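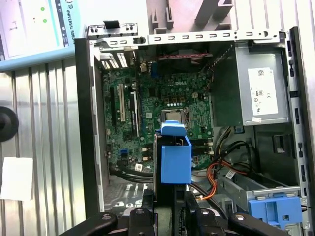
Small shop search: has anyone moved off keyword matching?

thanasis_p
13/04/2020, 09:12
Morning all! I look after the online shop for Umali (kitchenware and spare parts for kitchenware, 3770 products) and I've finally had a weekend to play with the on-site search. We were on plain keyword matching, so "lid for big pan" brought up nothing and "pan" brought up half the catalogue. I put Livance on a test copy of the shop on Saturday and wow, what a difference! It copes with typos, it learns from what people click, and I got a synonym list going in one evening. Anyone else using it on a shop this size?

aileen.m
Yes! Running it since last spring, 1031 products, mostly craft supplies. Love it. The click learning needs traffic though, so for the first few weeks it's your synonym list doing nearly all the work. Export your failed searches before you switch – they're gold.

kamol_k
I'll be the grump. Synonyms are free in most shop software already. We sell 298 items and I fixed our search with a spreadsheet and a pot of tea. Why pay monthly for that?

thanasis_p
Fair question, and at 298 I'd probably do the same. With ours I'd be at that spreadsheet until Christmas, and the names customers use keep changing.
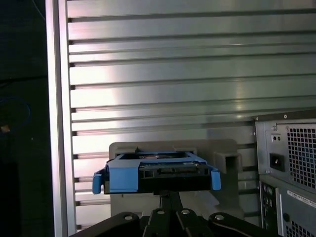

mylene_d
Product names are where I'd start, whichever tool you pick. I do the listings for Oltach, refurbished computer bits, and our suppliers' titles are dreadful, all codes and capitals. Customers type what they can see. Take a hard-drive caddy like the blue one in the photo: people search "blue tray", "drive holder", "plastic thing hard drive goes in", and hardly any of them know the word caddy. I added colour and a plain-English name to each listing and the failed searches dropped right off, before we'd touched the search engine at all! Great fun too, if you like that sort of thing.

kamol_k
Thank you Mylene. Good listings first, clever software second.

aileen.m
Half agree. Good listings won't fix typos, and on phones everybody typos. We get "ribon" more often than "ribbon", I swear.

trinidad_s
Has anyone compared it with Hiltov? We trialled both. Hiltov was quicker to set up but I couldn't see why it ranked things the way it did. Livance shows you the reasons next to each result, and I spent a very happy afternoon poking at them.

kamol_k
Hiltov lets you pin results by hand, up to 60 of them. For a small shop I'd take that over any amount of learning.

trinidad_s
Oh, the pins are lovely, no argument there. I just kept forgetting to unpin things once they'd sold out.

thanasis_p
Brilliant stuff, thanks everyone. Pulling the failed searches now. Top of the list is "thing for eggs", so Mylene, I may be back for advice on names.

mylene_d
Please do! Slicer, poacher or timer?

thanasis_p
We stock all three.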